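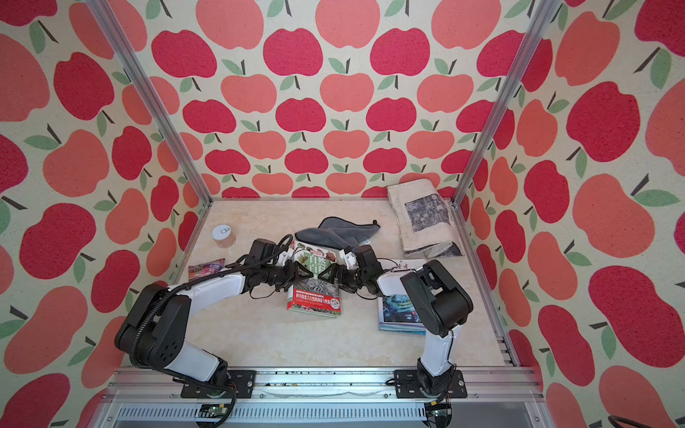 Selling the Past Back to Us: Did a Television Drama Really Start the Rotary Phone Craze in Geddes?

Student project report, Media and Society
Submitted May 17, 2018

Why we picked this

Our group kept reading the same claim. A period drama called Plenano goes to air, viewers get misty-eyed over their parents' kitchens, and shops suddenly can't keep old stuff on the shelves. The local paper ran it, then two blogs ran it in nearly the same words. None of them gave a sales figure. We wanted to know if there was anything behind the story, at least in our own town.

What we did

We handed out a paper survey on the main street in Geddes and at the library during April. We got 117 usable forms back. We also asked four shops for sales records. Only one, a second-hand and homewares store called Zingate, let us see any. The other three said business was "up" or "great" but wouldn't show us numbers, so we have left them out.

For the media side, we went through the paper's online archive and read every item that used the word "retro" or "vintage" and also named the show.

What people told us

Most people who filled in the form had heard of Plenano. Far fewer had watched a whole episode. When we asked if they had bought anything old or old-looking in the past year, plenty said yes, and the usual items were records, enamel mugs and lamps. Then we asked why. Only 16 people ticked "because of something I saw on TV." The most common answers were that it was cheap, or that they had always liked that kind of thing.

You could argue that people don't notice when television influences them, or don't like to admit it. We talked about this a lot. It may be true, but it's also a handy argument, as no survey could ever prove it wrong. We decided to report what people said and leave it there.

What the shop records showed

Zingate sold 1,386 items from its retro section in the year we looked at. That sounds like a boom until you look at when they were sold. The busiest stretch came before the first episode went to air. Sales after that were steady, with a small bump when the shop moved the section to the front window and marked things down. The owner still put the show's poster up beside the till. We don't blame the shop for that, but a poster is advertising and we shouldn't have to treat it as evidence.

The rotary phones were our biggest letdown. The paper had called them "the must-have item of the season." Zingate sold 2.

What the articles had in common

Nearly every article quoted someone with something to sell. Several leaned on a press release from Odo, the company that makes the show's tie-in range of cups and tea towels. The release talks about "a deep hunger for simpler times and closer neighbours." We couldn't find where that came from, and when we emailed the company to ask, they sent us the same release again.

The simpler times part bothered us too. The show is set in a decade when a good number of the families in it would have been out of work. A cushion cover in the right shade of brown doesn't tell you much about that.

Problems with our project

Our sample was whoever would stop and talk to us, which leans toward older people and people with time on their hands. The library forms were mostly filled in by students. One shop is not a market. We also lost a batch of forms to rain and didn't redo them. Question 6 was badly worded ("Do you value the past more now?") and we threw it out, as everybody ticked yes.

What we think

People in Geddes do buy old things, and some of them like Plenano. We found very little to tie the two together. We can't say the show had no effect, and a bigger study with records from all four shops might find one. Until somebody does that, we think the story should be read as a sales pitch that happened to get printed as news.

Appendix A: survey form
Appendix B: list of articles read
Appendix C: Zingate monthly totals (used with permission, prices removed)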